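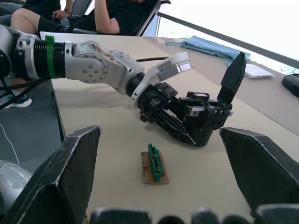 The purchase plan for the second half of the year must go to Efua before she leaves for her vacation, so I start it today, 1st July, when the phone is quiet. Last year I wrote the plan from memory and forgot the cables. This time I went through the cell piece by piece and wrote down what we own, what is worn, and what we only borrow from the Ovness project. The dark gripper fingers at the table are scuffed pale along the upper edges, and the white elbow of the other arm has brown marks on its top side. The marks I can live with. The fingers I cannot, they go on the list. The terminal block is still sitting on a piece of stained cardboard with ragged edges, and I want a proper base plate for it in this budget, even if it is the smallest line of all.

Money in one place, so I don't look for it again: the parts account has 3,000 left if I read the sheet correctly, but Efua says part of it is already promised to the air line in the other room. I will plan as if we have half. Everything below is in euro and without tax.

Fingers and pads

Vestergaard offers finger pairs at 192 per pair, delivery 30 days. The offer is good until September. The price is the same for one pair or for five, I asked twice. I would take two pairs now. One goes on, one goes in the drawer, and when the first is changed we order again. Ji-hoon would prefer to print them ourselves. His printed fingers are good for trying a shape, and he can make a new one over lunch, but after a few weeks of pressing on connectors the tip becomes round and the block turns in the grip. Then we spend an afternoon looking for a software mistake.

Compromise we agreed in the corridor: bought fingers for the arms that run all day, printed ones for experiments. Printed ones get a dot of paint so they are not mixed. The filament comes from Ji-hoon's own line and not from mine.

The pads are a separate question. They come in a bag and the glue has a date on it. Do not buy too many! We threw away old ones in spring and it was a pity.

Complete spare gripper, yes or no

This is the only big decision. Fidirlow sent a quote for a complete unit, ready to mount, with the cable and one set of fingers. I do not write the sum here, it is in the mail and they want it treated as confidential. It would eat most of our half.

For yes: when a gripper stops, the arm stops, and both people at the table have nothing to do except read mail. For no: each time until now we repaired it ourselves with parts that cost very little. The rack got dirty, or a screw went loose, or the cable was pulled. I looked in the old entries of this notebook and I did not find one case where the whole unit was dead.

My proposal is no spare unit this year, but a repair box with everything that has failed before:

— rack and gear set, from Fidirlow as spare part (they sell it alone, it is only hidden on the last page of the price list)
— screws for the housing and for the side brackets, both head types
— one cable with connector, long version
— thread lock, the medium one
— end caps for the rail, they are small and they roll away

Efua has to agree to this. If she thinks the spare unit is better for the planning of Ovness, then Ovness should pay a share, and I will say so in the meeting.

Tools

The hand tools are in a sad state. The thin screwdriver is the one everybody wants, and the shop set we have includes just one in this size. For the screw at the top right of the gripper housing, just inside the finger plate, you need a long and thin shaft, otherwise you are leaning against the plate and the tip does not sit straight. With the short bits from the red box you damage the head. I have done it, Ji-hoon has done it, no need for a third person to try.

Drilum has a precision set with long shafts. I had one in my hand at the shop of the neighbor group and the handle is comfortable. Two sets, one for each table. Also a small torque driver, from whoever is cheaper, the required range is low and most of them can do it. At the moment "tight" means something different for each of us.

A magnetic tray too. Those end caps may not stick, I know, but the screws will.

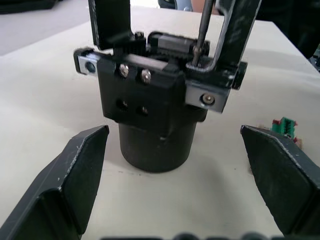 Fixtures and work pieces

Base plate for the terminal block: aluminum, with two pins and a clamp, so that the block stands always at the same angle. Our own workshop can mill it. They ask for a drawing and a cost number. Drawing is half ready, the clamp side is missing. Cardboard was fine for the first week, when we changed the position every hour, but it moves when the gripper pushes on it, and it loses small fibers on the table.

Terminal blocks: we need more of the green ones, same type as now. Please not a "compatible" type. The tabs on top are where the fingers hold, and another maker puts them at a different height. A carton is 300 pieces and we would use nearly 30 in a month, so one carton is plenty, also for the students. They are used again as long as the screws turn.

Storage: boxes with lids. The open ones collect dust.

Cables and small things

Cables hang next to the arm on the table side and run over the floor, and chairs roll there. I want a cable chain or at least a flat floor cover. The cover is cheap and can come next week. The chain must be chosen together with the arm's reach, which means somebody measures it with the arm fully extended in all the corners. I write my own name here.

Cleaning: wipes without solvent for the white housings. We tried the kitchen ones and they leave a film. Perhaps the brown marks go away and perhaps they stay, I would not pay for a new cover only for this.

Lamp for the far table: postponed. The window gives enough until autumn.

Order of buying, if the money is less than I think

1. Two pairs of fingers from Vestergaard. Delivery time is the longest, so they go first.
2. Repair box, all of it. Taking out single lines from it makes no sense to me.
3. Drilum sets and the torque driver.
4. Base plate, after the drawing.
5. Floor cover and cable chain.
6. Carton of terminal blocks.

If something has to go out, take number 6 first. We can ask the Ovness people for a handful again, they were friendly about it in the past.

Open points

Ask Efua how much is really promised for the air line, in a number and not in "part of it".

Ask Fidirlow if the rack set fits both finger lengths. The drawing they sent shows only the short one.

Ji-hoon to write down the screw sizes while the housing is on the bench in front of him. Head type, length, thread. Please in this notebook and not on a paper.

Check if Vestergaard needs a new supplier form. Last time the form took longer than the delivery.

Finish the drawing for the base plate. Clamp side, and a hole for the label.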